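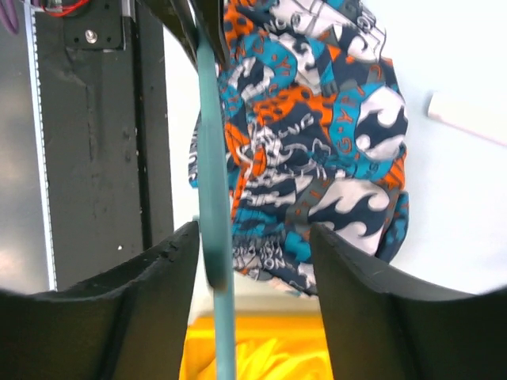
Patterned garment with a wave print, crumpled.

Varnard Laundry and Ironing: common questions

How do I book a collection?
Ring the shop or use the form on the Contact page. Orders phoned in before 5 pm go on the next morning's round.

Do you collect from Festholm?
Yes, and from Bellamy Road as far as the bridge.

Do I need to sort my washing?
No. Please empty the pockets and keep anything marked dry clean only in a separate bag.

Will bright prints run?
We wash them cool with similar colours. Tell us if an item is new.

How long does it take?
Three working days. Duvets can take longer in August.

Something is missing from my bag. Who do I speak to?
Ask for Neville Mellor at the counter, 74 Stanska Street, and bring your ticket. Unclaimed items are kept for 3 months.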